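Cirkham is a table of tasting notes in plain CSV, with a small command-line tool for checking and merging them. Current release: May. Maintained by Irena Mazurek; the vocabulary file is maintained by Shufen Tang.

# Cirkham tasting notes

## Contents

- `notes.csv`: 2769 rows, one per taster per bottle
- `bottles.csv`: one row per bottle opened
- `vocab.txt`: permitted aroma and flavour terms
- `check.py`: validator, standard library only

Every file is UTF-8 with Unix line endings. Empty cells mean "not recorded". A zero is a score and must not be used for missing values.

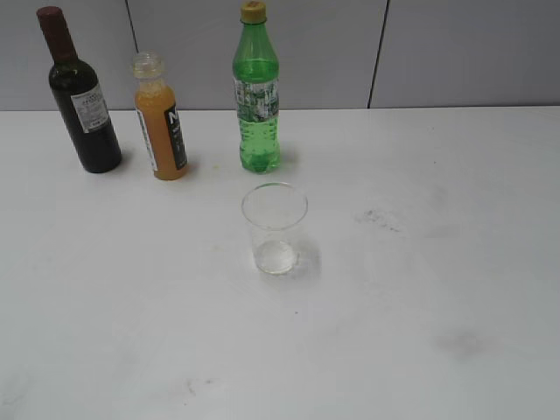
## Fields in `notes.csv`

| Field | Type | Remarks |
|---|---|---|
| `bottle_id` | string | must exist in `bottles.csv` |
| `taster` | string | two-letter code |
| `colour` | integer | 0 to 15 |
| `nose` | text | terms from `vocab.txt`, separated by semicolons |
| `palate` | text | as above |
| `finish_s` | integer | seconds |
| `blind` | boolean | `true` if the label was covered |

The `colour` scale is printed on the Plundska card. Scores made without the card go in `colour_est`, which the validator accepts but does not include in averages.

## Usage

Run the validator before opening a merge request:

```
python check.py notes.csv --vocab vocab.txt
```

To merge a second file of notes:

```
python check.py notes.csv --merge new.csv --out merged.csv
```

Duplicate rows are matched on `bottle_id` and `taster`. The later row wins unless `--keep-first` is given. Files over 1000 rows are processed in blocks, so error messages give the block number and then the row within it.
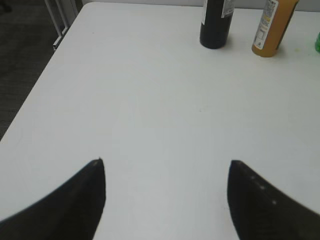 ## Serving conditions

Notes taken under different conditions can be compared only if the conditions are written down. The `surface` column in `bottles.csv` takes `white`, `dark` or `mixed`. Matt white, like the tabletop with two bottles towards its far side, is entered as `white`. A cloth or a sheet of paper laid over a dark table is `mixed`. Light source goes in `light` and uses the codes `day`, `warm` and `cool`. Glass shape is free text at present.

## Vocabulary

`vocab.txt` holds one term per line, lower case, singular. Terms taken from the older Tuvura list carry a trailing `*`, which the validator strips. Proposed additions need two sample notes and a short definition. Words for quality ("good", "elegant", "poor") are rejected.

## Known problems

Eleven terms have two spellings. The validator warns but does not correct them.

Bottles from the Ye series were numbered twice. Rows affected have `id_status` set to `check`, and should be left out of any per-bottle average.
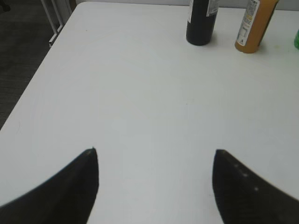

Colour scores from the earliest sessions run low. The likely cause is uneven light, and no correction has been applied. A shiny or smooth surface can add to the problem: the white table has a slightly brighter band of reflected light across the middle, and a glass held over such a band will look paler than the same glass held over the rest. Tasters should pick one spot and use it for the whole flight. Set `glare` to `true` where this was not done.

## Changes

- Added `glare` and `colour_est`.
- `--merge` now stops if the header rows differ.
- Removed the `price` column.

## Licence

Data: CC BY 4.0. Code: MIT.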